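Why does a towel drink water?
By Saadet Özkan, May 2024

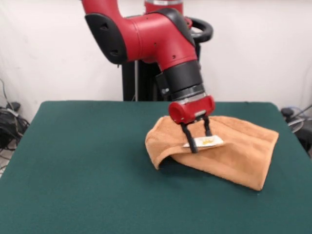 What makes a towel so good at drying us?

Its surface is full of tiny loops of thread, and water likes to climb into the small spaces between them.

Take a towel from your bathroom and look at it very closely. The little loops stand up like grass. This kind of cloth is called terry cloth. Every loop is made of thread, and every thread is made of many thin fibres twisted together. Between the fibres there are very narrow gaps.

Water is pulled into narrow gaps. It sticks a little to the fibres, and it also sticks to itself, so the first drops bring the next drops with them. Scientists call this capillary action. The same thing happens when you put the corner of a paper tissue in a glass of juice and the colour goes up.

Many towels are made of cotton. Cotton comes from a plant, and its fibres are very friendly with water. Some plastic fibres are not so friendly. On them the water stays outside, in round drops.

Try it at home

You need a bowl of water, an old cotton towel and a plastic bag. Ask an adult before you cut anything.

Cut 2 strips of the same size, one from the towel and one from the bag. Hang them so that only the bottom ends touch the water. Wait 45 minutes. Then feel each strip with your fingers and find how high the water went.

My grandmother always washed a new towel before we used it. New towels can have a soft finish on them from the factory, and this finish keeps the water out. After some washes it goes away.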